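Print this page | E-mail this page

Chapter 4

Bottles, Caps, and Labels: Reading a Package Before You Open It

I got interested in packaging the slow way, by working the returns counter at a hardware store called Walley. People would bring back a bottle and tell me it was no good, and my first job was to figure out what I was even holding. Half the time the customer had already thrown out the receipt, so I had the bottle and whatever it could tell me. I learned to turn it around in my hands before I said a word!

You probably handle dozens of bottles a week without giving them much thought (I still do, most mornings). In this chapter I'd like you to slow down. Go find one in your kitchen or under the bathroom sink, leave the cap on, and keep it next to you while you read. We'll start with the shape, move up to the cap, and save the label for last - that's the order I used at the counter, and it stuck with me.

Take shape first. A round bottle is the easy one to make and to fill, but it wastes room in a box. Square the body off and you can pack the bottles side by side with hardly any gaps, and you get flatter sides for a label too. The corners are nearly always rounded a bit. Then the body has to get narrow enough for a cap, and the part where that happens is called the shoulder. Some shoulders are short and steep, others are broad and slope up gently.

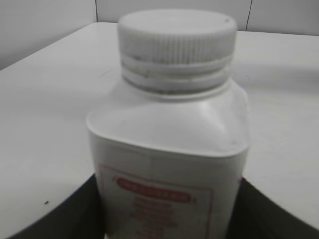 4.1 The Cap and the Neck

Look at how the ribs run straight up and down the side of the white screw cap, packed close together. Your fingers push sideways when you twist, so ribs set that way give them something to catch on. The top is flat and smooth, and most of the grime has settled lower down, in the grooves by the neck. I always checked that spot on a return. Dust and drips collect there and a quick wipe with a rag tends to skip right over them.

My old supervisor, Hjørdis Nyberg, kept 45 caps in a coffee can and used to hand them to new people one at a time. You had to say what sort of bottle each one came off. I got two right on my first try and was pretty pleased with myself until she told me the usual score.

4.2 The Label

A border and a banner do a lot of work. Even when the small print is too fuzzy to read, as it is on our red-and-white label, you can still tell where the maker wanted you to look first.

Try this before you go on to Section 4.3. Set your own bottle across the room, step back until the words blur, and write down what you can still make out. Bring your notes to class, and the bottle too if it's empty and rinsed.

Print this page | E-mail this page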